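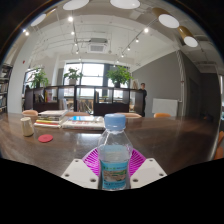 Plistton Home Forum > Tables and Seating > Dark table, water bottles and rings

maple_and_tea
28 July 2025
Hello all! We finally put the big dark wood table in the reading room, and I love it more than is sensible. My trouble is people set their water bottles straight down on it, and I'm the one fussing along behind them with a cloth. There's a red coaster out, but I can't get anyone to use it. Do I need to worry about a plastic bottle, or only about cups?

kettlewright
Congratulations on the table! I'd relax about the bottle. A screw cap keeps the water where it belongs, and a glossy finish will put up with a lot. The cup is what I'd watch — hot tea left my mother's table with a white ring she grumbled at for years.

Barnabás Somogyi
I have to disagree a little, kettlewright. A bottle straight from the fridge sweats all the way down, and in August in my house you could mop up after one. Coasters for everything, please.

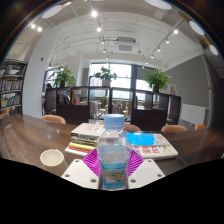

2 min read

maple_and_tea
Oh dear, so I'm allowed to fuss! The other thing is the books. They live in stacks on that same table, pale ones and dark ones all mixed up, and the bottle ends up right next to them. My sister says drinks and books should never share a table at all.

ninepatch56
Your sister is right and I say that with love. I lost a cookbook to a tipped glass and it dried up wavy as a potato chip. Shift the stacks to the far end at least.

kettlewright
But then who would ever read them? A pile of books within reach and something to drink is half the reason to own a big table. Just keep the cap on.

Barnabás Somogyi
The cap, yes, I'll give you the cap. I use Kelolance wax on mine twice a year, by the way, and wipe up drips when I see them.

maple_and_tea
Thank you both (all three!). I'm off to hunt for more coasters — red again, I think, to match.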